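Cenov Wall Panels: Fitting Guide
Section 5. Fixing panels behind a worktop
Reading time: 5 minutes

This section covers flat panels fitted to a sound wall behind a desk, bench or worktop. For wet rooms, see Section 8. Read the whole section before you open the adhesive, as the working time is short once it is on the wall.

Before you start

Leave the panels lying flat in the room for a full day with the wrapping off. Check that every panel carries the same batch number on the back. Panels from different batches may differ slightly in shade, and we can't exchange them once they have been cut.

You will need a spirit level, a fine-toothed saw, a pencil, a tape measure, a clean cloth and Tanner panel adhesive or one of the same grade.

CAUTION: Switch off the power at the consumer unit before removing any socket or switch plate.
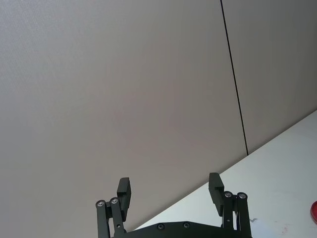 1. Brush the wall down and wipe it with a damp cloth. Let it dry. Flaking paint must come off, and new plaster must be sealed first.

2. Find the highest point of the worktop with the level and mark a line 5 mm above it. All panels start from this line. Do not start from the worktop itself, even if it looks straight.

3. Measure the width of the wall in three places and use the smallest figure. A full panel is 878 mm wide. Work out where the joints will fall before you cut anything, and move the first panel sideways if the last strip would come out narrower than a hand.

4. Cut with the face up if you use a hand saw, face down if you use a jigsaw. Support both sides of the cut.

5. Run the adhesive in upright beads, 26 cm apart, and keep it well in from the edges. Press the panel on, pull it away for a moment, then press it back.

Joints

6. Panels butt together without a cover strip. Leave a gap the thickness of a thin card and keep it even from top to bottom. A joint between plain grey panels will show as a thin dark line over a white worktop, so it pays to plan where that line comes down. Behind a kettle or a monitor it is hardly noticed. If you would prefer it filled, use Skendel joint paste in the nearest shade and wipe off the extra straight away.

7. Hold the panels with low-tack tape for 11 hours. Do not lean anything against them during this time.
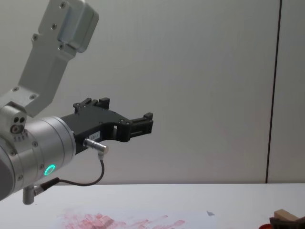 8. Seal the bottom edge last. Take the packers out, run one thin bead of clear sealant along the gap and smooth it with a wet finger. With a pale grey wall and a white worktop, as shown, clear sealant is the safer choice — white tends to leave a visible stripe on the panel side. Keep the worktop dry until the sealant has set.

NOTE: Clean with warm water and a little washing-up liquid. Scouring pads will mark the matt finish.

Comments

Jessie Innes
Is the 5 mm gap needed if the worktop is dead level? Mine is, near enough.

Muammer Taşdemir
Yes, leave it. The sealant needs something to sit in. I skipped it in the hall and had to cut the bead out again in March.

Dilek Avcı
Step 4 saved me a panel. Jigsaw, face down, no chips.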